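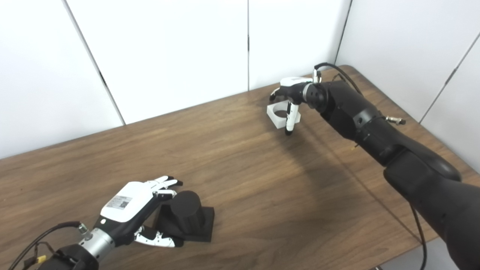 Back table in the white-paneled corner, with the black square-based piece discussed under item 4.

KERSLAKE SHARED WORKROOM
Minutes of the September users' meeting

Present: Tipene Ngata (chair), Nolano desk (two people), Toditz desk (one person), evening group (four people), building office (one person, who also took the minutes)
Apologies: Platach desk

The meeting opened at 5:30 p.m.

1. Minutes of the last meeting

Accepted with one correction. Under "Storage" the shelf given to the evening group should read lower shelf, left side. The office has changed the copy in the binder.

2. Matters carried over

Door closer. Adjusted in August. The door still slams when the hall window is open. The office will ask for it to be looked at again.

Keys. 13 keys are signed out and 11 were shown or accounted for by tonight. The Platach desk has one of the other two. The last one is signed out to a person who left in the spring. The chair will write to her. If the key is not back by the next meeting the lock will be changed, and the cost will be brought here before anything is ordered.

Cupboard code. The code is now 2544. The old one no longer works. Please do not write it on the cupboard door. The code is in these minutes because the minutes go only to key holders.

3. The back table

The chair reported on the condition of the wooden table in the corner. The top was cleaned and oiled over the summer break, and two people gave up a Saturday's worth of hours for it, for which the meeting thanked them. The chair would like the top kept in the state it is in now.

Discussion went on for some time. The Nolano desk asked for a rule that no liquids be put on the table at all. The evening group said this would not work for them, as they have tea at the break and there is no other surface near the kettle end. Toditz suggested a tray. The evening group said they had a tray and it had gone missing. It was found during the meeting, behind the folding chairs.

Agreed:
Cups go on the tray or on the windowsill.
No glue or paint on the bare top. Use the cutting mat or a sheet of board.
Heavy items are lifted across the table and set down. They are not to be pushed along it.
Wipe with a dry cloth. The spray under the sink is for the counter only.

The question of a glass or plastic cover was raised. Three were for it and four against, and one person did not vote. No cover for now.

4. Stands and bases left on the table

The office asked who is in charge of the black upright cylinder on the flat square base. It has been stored in three different places since June and people keep asking where it is. The Nolano desk said it belongs with their display pieces but that anyone may use it if it goes back afterward. Toditz said they had thought it was theirs and had put it in their box twice. No objection to Nolano keeping it.

The evening group asked whether the base would mark the oiled top. The chair had turned it over before the meeting and found the felt missing from one corner. Nolano will put new felt on. Until then it should stand on the mat if it is going to be left out overnight.

Agreed that all stands and display pieces get a paper tag with the name of the desk, tied on or taped underneath. Nothing is to be written on the pieces themselves. The office has tags.

5. Wall panels

A request came in from the Platach desk by email to put up a pinboard and two hooks on the white panels behind the table. The email was read out.

The office said the panels are not to be drilled. Adhesive hooks were tried in the front room and took the surface off when they were removed, and the repair there has still not been paid for in full. The chair said he liked the corner plain and that people doing close work at the table had told him the same.

Toditz asked about a freestanding board that could be folded away. The meeting was in favor if it fits behind the folding chairs. Platach to be told, and asked for measurements before buying one.

The seams between the panels need dusting with a soft brush. Added to the monthly list.

6. Clearing up at the end of a session

The chair asked again that each group leave 30 minutes before the next booking for putting away, and not count that time as part of the session. Last month the evening group came in twice to find boxes open on the floor. Toditz said one of those times was theirs and apologized.

The evening group asked for a place to put things that are found and not tagged. The gray crate by the door will be used. The office will empty it at the end of each month, and anything still there goes to the front desk.

7. Other business

The second lamp needs a new bulb. Office to buy two.

Nolano will be away for part of October and offered their hours to anyone who wants them. Names to the office.

The evening group asked if the heating could come on earlier. The office cannot change the timer but will pass on the request.

8. Actions

Chair: write about the missing key; answer Platach on the pinboard.
Office: door closer, tags, bulbs, heating request, monthly list.
Nolano: felt for the base.
Evening group: label the tray.
All: tag stands and display pieces before the next meeting.

Next meeting in October at the same time. The office will send the date. Toditz to bring the refreshments.

The meeting closed at 6:50 p.m.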